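# Fomora Bin Kit — data card

Fomora is a bin picking kit for small workshops and teaching labs. It is sold by Zeman, and the recordings on this card were made with it at our lab in Jerkdale. Please read the card before you order the kit or download the recordings.

## What you get

- gripper and mounting plate
- one open bin
- Eken control software, with a licence for 3 computers
- the Jerkdale recordings (332 picks)

The arm is not included. You must supply your own, and also the air line.

## Recordings

Every recording is one pick from a bin with mixed objects. The fixed camera keeps the same position in all of them. We chose objects with different shape and surface, because a kit which can lift only boxes is not of much use to our customers. Of the 332 picks, 82 are marked as failed. We left them in on purpose — they are useful for training.

Labels are in `picks.csv`, one row for each pick. The column `result` has the value `ok` or `fail`. If the object was lifted and then dropped, it is `fail`. 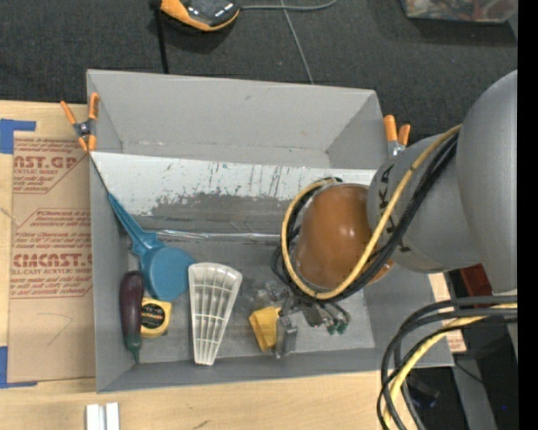 *Bin with mixed objects, gripper lowered. At left: blue scoop, tape measure, eggplant-shaped item, white ribbed piece.*

## Known limits

- Flat objects close to the wall are difficult. The finger needs some space beside the object.
- Colour of the camera was not calibrated.
- The software keeps only the last 200 picks in its log, so please export it regularly.

## Licence

The recordings are free for research and teaching. For commercial use, write to Zeman first.

Contact Zeman | © Fomora project | Back to top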